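Vinaigre blanc sur tapis imprimé : vous y croyez ?
Forum Maison > Entretien > Textiles

marelle92
Posté le 1/5/20
Bonjour à tous. Je lis partout que le vinaigre blanc « ravive les couleurs » des tapis. J'ai testé sur un petit coin, je ne vois aucune différence, à part l'odeur. Quelqu'un a un vrai avant/après ou on se recopie tous les uns les autres ?

Édgar Bedoya
Ça marche très bien chez moi depuis des années. Moitié eau, moitié vinaigre, on tamponne, on laisse sécher. Le mien a retrouvé son bleu.

tonton_Zurnham
Retrouvé son bleu, ou perdu sa poussière ? Passe de l'eau claire sur l'autre moitié et reviens nous dire. Tant que personne ne compare, je range ça avec le marc de café dans les canalisations.

Édgar Bedoya
Je n'ai pas à faire un protocole pour laver mon salon. Le résultat me plaît, point.

Hortensia Agudelo
Attention quand même à la matière. Sur de la laine j'éviterais de détremper, et sur un imprimé il faut d'abord vérifier que la teinture tient. J'ai payé 106 euros de nettoyage chez Fellwood en février pour rattraper une auréole, et elle se devine encore.

marelle92
106 euros ! Le mien en a coûté 92 neuf... Et l'étiquette dit juste « ne pas laver en machine », débrouille-toi avec ça.

Hortensia Agudelo
Alors je résume ma méthode, elle vaut ce qu'elle vaut :

1. Aspirer des deux côtés, lentement.

2. Poser un linge blanc sur le motif et appuyer. Si du bleu ou du rose passe dessus, on arrête tout. 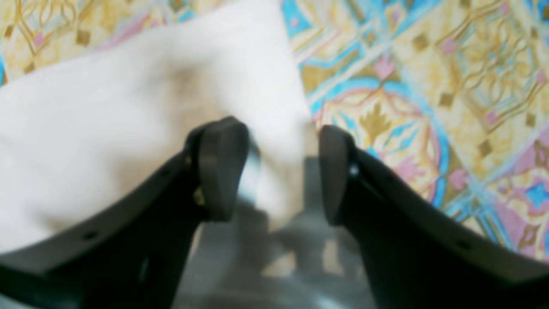

3. Tamponner à l'eau tiède avec très peu de savon, puis à l'eau claire.

4. Sécher à plat, loin du radiateur.

tonton_Zurnham
Pas de vinaigre dans la liste, je note.

Édgar Bedoya
Elle n'a pas dit que c'était mauvais non plus.

marelle92
Bon, je fais le test du linge ce soir et je laisse la bouteille pour la bouilloire.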